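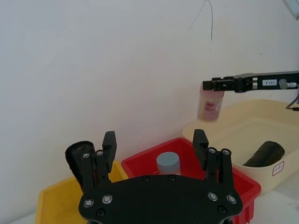 Sorting Small Containers into Color-Coded Trays

Brundoment Learning Workshop, Shared Supplies Room
Prepared by Maarja Luik. Revised October 26, 2021.

Purpose

The following procedure applies to bottles, cups and other small containers returned to the shared supplies room. It replaces the single mixed shelf used until January. The room holds nearly 2000 items, and staff are asked to follow the steps in the order given.

Before You Begin

Clear a work table and set out three containers: a red tray, a yellow tray and a cream bin. Place the trays toward the front and the bin farther back, within easy reach. Check that the bin has a handwritten label on its front face and that the label is turned toward you.

Procedure

1. Take one item at a time from the returns cart. Do not tip the cart onto the table.

2. Check that each bottle is empty and that its screw cap fits. Capped bottles go in the red tray, standing upright.

3. Place items without a cap or lid in the yellow tray – these are matched with spare parts at the end of the session.

4. Place dark, opaque cylinders in the cream bin. They may be laid on their sides.

5. Hold any translucent cup up to the light before putting it down. A cup that still has something in it is set aside for Rasmus Strazds and must not be emptied into the sink.

6. When a tray is full, carry it level to the storage shelves. Full red trays go to shelf 225 and full yellow trays to shelf 268.

Labels

Write in pencil or permanent marker, in capital letters. Replace a label when the writing has become faint. Blank labels are kept in the Paulauskas cabinet, second drawer, in packs of 60.

Closing the Session

Wipe the trays with a damp cloth and let them dry before stacking. Enter the session in the log and sign it. Questions about items that do not fit any group should be referred to Priit Vanags.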